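Filtering demonstrations before training: a step-by-step guide

Geltis Method Notes – Two-arm manipulation

1. Purpose of this guide

This page explains how to apply the consistency filter to a set of teleoperated demonstrations before a policy is trained on them. It is written for groups that already have a two-arm workcell and a recording pipeline, and that wish to reproduce the result reported by the Prutbridge laboratory on kitchen tabletop tasks. The training code itself is covered in a separate note.

The central finding may be stated briefly. A policy trained on a filtered set performed better than one trained on the full set, although the filtered set was about half the size. The improvement was greatest in tasks where both arms hold something at the same moment.

2. What you will need

A set of recorded episodes, each with joint positions, gripper widths and at least one fixed camera view.
The Ekier filtering scripts, version 2 or later.
A text file listing the task phases (see section 4).
One person who knows the task well and who did not record the episodes.

The scripts run on an ordinary desktop computer. A graphics card is needed only for training.

3. Preparing the episodes

Place all episodes for one task in a single folder. Tasks should not be mixed at this stage, even where they share the same objects. The filter compares each episode with the others in its folder, and a mixed folder will lead it to reject whichever task is in the minority.

Check that the clocks of the two arms agree. In the Prutbridge recordings the left arm ran slightly behind the right for part of November, and the affected episodes had to be realigned before they could be used. The command "check-clocks" prints the offset for each episode. Any episode with an offset longer than one control step should be corrected or set aside.

Trim idle time from the start and end of each episode. Do not trim pauses in the middle. A pause in which one arm holds still while the other works is part of the task and must be kept.

4. Marking the phases

The method depends on dividing each episode into phases. A phase begins when either gripper makes or breaks contact with an object. For a task involving a lidded cooker and a plate, a suitable phase list would read as follows:

Reach for lid
Contact with lid
Reach for plate
Grasp plate
Both arms engaged
Release

Phases may overlap between arms. The scripts accept one list for each arm and work out the overlap from the time stamps. It is advisable to mark ten episodes by hand, run the automatic marker on the same ten, and compare the two. Where they differ by more than half a second, adjust the gripper width threshold and repeat.

Glass lids and thin plates require particular care. The gripper closes almost completely on the rim of a plate, so the width reading may be mistaken for an empty grasp. For such objects, set the threshold separately for each arm.

5. Scoring

Run the command "score" on the folder. For each phase, the script measures how far the path of each arm departs from the median path of all episodes, after allowing for the starting positions of the objects. It then gives every episode a single score, taken from its worst phase. An average across phases was tried in the early work at Prutbridge and was found to hide short but serious faults, such as a regrasp during the phase in which both arms are engaged.

The original set held 1,454 episodes. After filtering, 739 remained.

6. Choosing the cut-off

The cut-off should be chosen from the shape of the score curve and not from a target number of episodes. Plot the scores in ascending order. In most tasks the curve is nearly flat and then rises sharply – the cut-off belongs just before the rise. If there is no clear rise, the phases have probably been marked too coarsely, and section 4 should be repeated.

Once the cut-off is set, the reviewer named in section 2 should view a sample of rejected episodes. At Prutbridge, Mwende Mutiso reviewed 96 of them and restored those in which an unusual path was a reasonable response to an unusual object position. This step should not be omitted. Without it the filter tends to remove the only episodes that cover the edges of the table.

7. Training and evaluation

Train one policy on the full set and one on the filtered set, using the same settings and the same number of training steps. Evaluate both on the same object positions, in alternating order, so that any drift in calibration affects them equally. Positions should be marked on a printed sheet and the objects returned to them before each trial.

Record the result for each phase as well as for the whole task. A trial that fails at the last release is of quite a different kind from one in which the plate is never grasped, and the two should not be reported together.

The layout used for evaluation has the cooker on the side of the right arm and the toaster at the far side of the table, with a tray between and below them. One gripper is at the lid of the cooker while the other holds the plate on its edge.
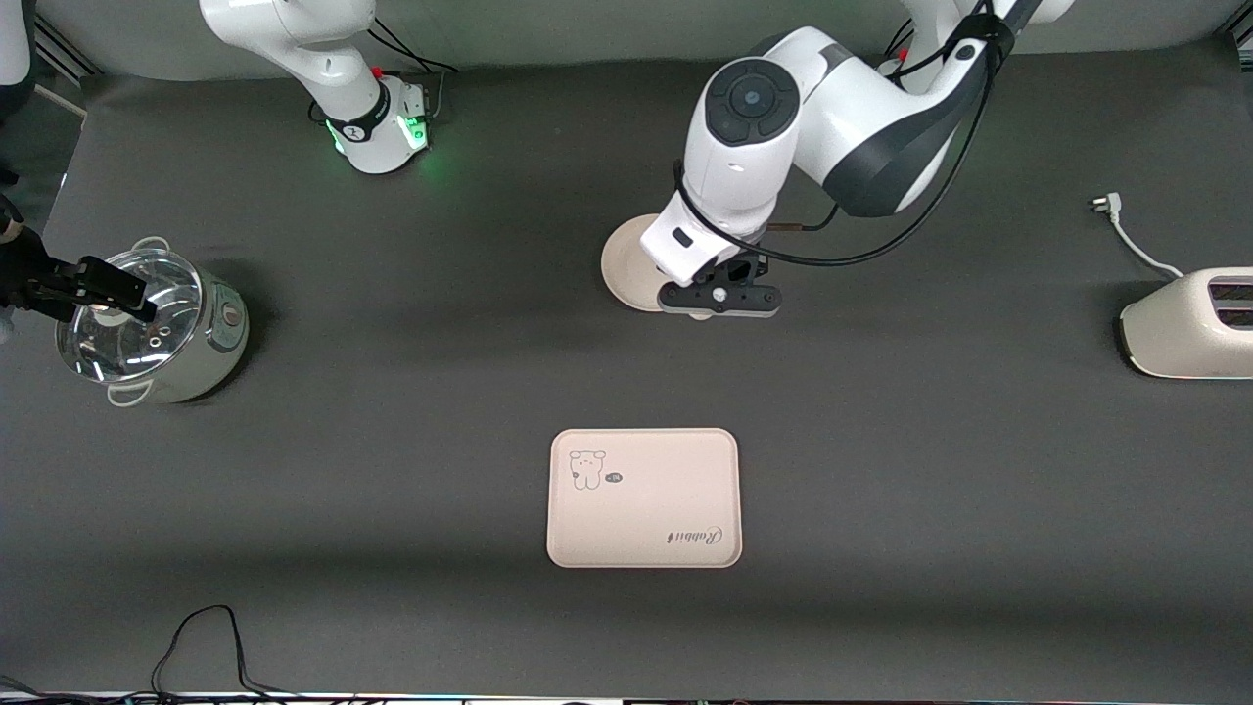 Makori wrote to ask whether the filter would still be of use to a group with a much smaller set, recorded by a single operator, and whether a median path meant anything when all the episodes came from one pair of hands. The same message reported that, with 445 episodes, the score curve had shown no rise at all until the phase for both arms was split in two.

The filter may be used on sets of that size. With a single operator, however, the median path reflects that operator's habits, and a low score shows only that an episode is typical of them. It is recommended that a second operator record a small number of episodes, and that these be scored against the first set before any cut-off is chosen. Splitting the phase was the correct remedy, and the default phase list will be changed accordingly in the next version of the scripts.

8. Keeping a record

Store the phase lists, the thresholds, the cut-off and the names of all restored episodes alongside the trained policy. Rejected episodes should be moved to a separate folder and kept, as a later change to the phase list will require the whole set to be scored again.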